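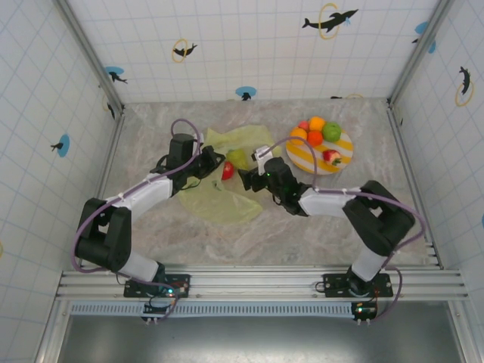

Mereana Gilchrist writes that she bought the plate for oranges, moved the apples onto it the same week, and now has a fruit bowl she is too guilty to throw out. We can't help with the bowl. We sell the plate and the bags, as a pair, under the name Kelby Fruit Set, and the fruit is your own business.

The Kelby Fruit Set

The plate is round, with yellow and white stripes, and measures 11 inches across. It is flat enough that you can see everything on it, including the apple you have been pretending not to notice. A bowl lets you bury things. Pears go into a bowl in good faith and come out as a smell.

It will take a few oranges and a couple of apples with room left for something small, such as a strawberry. It will not take a melon. More than 80 customers have asked about melons, and the answer has been the same each time, though Trudy Tamihana on our phones has become gentler in how she puts it. Oranges roll less if you group them against each other on one side and let the apples hold the line.

The bags come on a roll that fits in a kitchen drawer, provided the drawer was not already full of the last bags. They are thin plastic in a pale yellow-green, see-through enough to tell roughly what you have and too wrinkled to tell exactly. Good for carrying produce home, and for keeping the corn apart from things it might knock into.

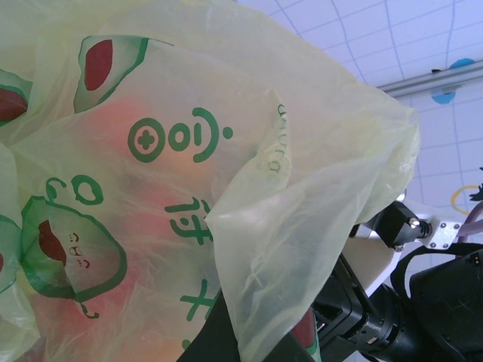
Declan Whitcombe wanted to know, in a fairly long message, why a grown man's groceries should have a face on them. He has since reordered. The print is fruit cut in half with dark red pits – we say avocado, and so far only Declan has argued – and one of them has its eyes closed and a little smile. There is a logo and some Chinese lettering in green as well. It was the printer's stock design and we liked it better than our own, which was a stripe.

The print doesn't line up with anything. Once the bag is full and folded over, you may get a whole avocado or you may get part of one. Please don't send these back.

Using the set

Empty the bag onto the counter first and then fill the plate by hand. Tipping the bag straight over the plate is faster and will teach you a lot about your floor. Heavy fruit goes down before small fruit. Tomatoes can sit on the bag until you decide which side of that argument you are on. Carrots stay off the plate altogether; they roll, and they look as if they wandered in from another meal.

Shake out the bag, flatten it if you have the patience, and use it again. Hand wash the plate with a soft cloth. The stripes are meant to be there, so stop scrubbing. 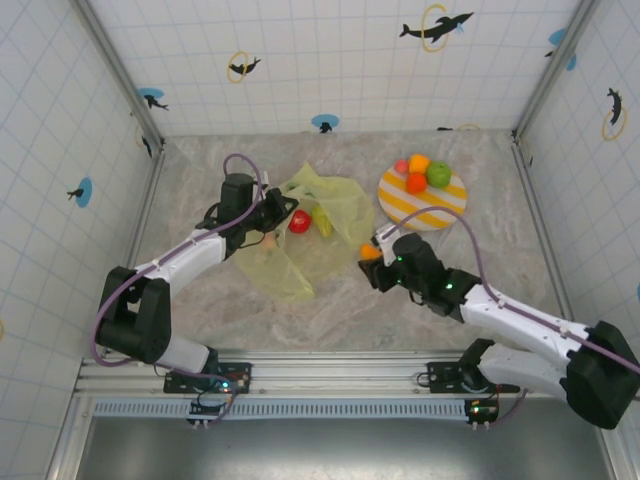
Kelby plate and produce bag, with oranges, a green apple, a tomato and corn. Produce not included.

What you get

One striped plate and 2 rolls of bags. Extra rolls are sold singly. Extra plates ship in January, when Costigan, who packs them, has cleared the holiday orders and is speaking to us again.

The older Ratitz plate had a rim and is discontinued. If you have one, the bags work with it just as well, in that they don't attach to anything.

Questions about orders: use the contact form and ask for Trudy | © Stunderer Kitchen Goods | Back to top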